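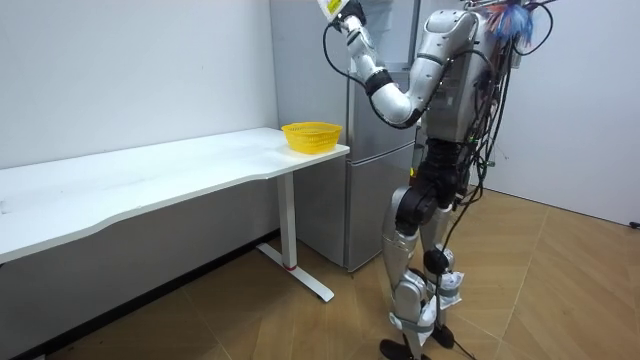
Figure 3. The humanoid at the refrigerator station, forearm raised in front of the upper door. Cable loop at the gripper end and cable bundle on the torso as described in Section 4.2.

Print this article | E-mail this article

4.2 Cable routing and upkeep of the humanoid

The reports we reviewed in Section 2 say a good deal about control and very little about upkeep. When cables are mentioned at all, they are described as "managed." We doubt that the word means much. On our machine, cable routing was the largest single item in the repair log, and we see no reason to believe that other groups with external wiring do better. They may simply not write it down.

The refrigerator station (Figure 3) consists of a white desk and a two-door refrigerator at its right end, with a yellow mesh basket on the desktop as the target for place motions. Reaching the upper door asks for a sharp bend at the elbow with the forearm angled up. This is the worst posture for the wiring. The cable that serves the gripper leaves the housing, hangs in an open loop beside the forearm and runs back toward the elbow. If the loop is short, the connector takes the load when the wrist turns. If it is long, it can catch on a door edge. The Dalon guide recommends a generous loop and gives no length, and the Werkov guide gives a length measured with the arm hanging straight down, a posture that tells the technician almost nothing about this task.

We set the loop with the arm raised and the wrist turned to its limit, then lowered the arm and checked for snags. The procedure takes longer than the one in either guide. It also has to be repeated whenever the gripper is changed, and we can't claim it is elegant.

The main bundle is a different problem. It drops from the shoulder past the waist and toward the legs, and some of the strands cross in front of the hips. Olszewski's layout, which keeps everything behind the hip line, looks tidy in a drawing. We tried it for 30 sessions and found that it moved the wear from the outer jacket to the shoulder clamp, where it was harder to see. Whether that counts as an improvement depends on how often one is willing to take off the shell. We went back to the open route. A worn jacket that can be found by hand in a minute is, in our view, better than a clean-looking robot with a hidden fault.

The wrappings on the lower shins, held by gray straps, are treated as consumables. We make no claim for them as protection. No impact data were collected, and the straps need attention of their own, as they creep down toward the ankle and can press on a cable there. They are checked along with the feet.

Upkeep was carried out by one technician, Ohemaa Akpalu, who also kept the log. Before each session she inspected the gripper loop, the elbow, the hip crossing and the floor cable, in that order. A full inspection with the shells off was done every Sunday. The log runs to 1270 entries, most of them a line or less, and we caution against reading too much into the total. One person wrote all of them, and her threshold for what deserved an entry dropped as the work went on. An early entry reads "loop reset." By August the same repair filled a paragraph.

Three faults stopped work for over a day each. Two were at the gripper connector and one was at the hip. The control software reported the hip fault as a joint error, and the actuator was removed and tested before anyone looked at the wiring -- a costly order of operations that the Skivov troubleshooting chart recommends. We have since reversed it for our own use. With only three such faults we can't say whether the reversed order saves time on average, and a reader who finds a firm number for this elsewhere should ask how many robots stood behind it.

We also can't separate the effect of the routing from the effect of the daily inspection. Both were introduced together, a weakness of the study that we noticed too late to correct. A second machine wired to the Werkov guide and inspected on the same schedule would settle the matter. We did not have one.

0 comments | 3 shares

This site uses cookies to remember your reading preferences. Accept | Settings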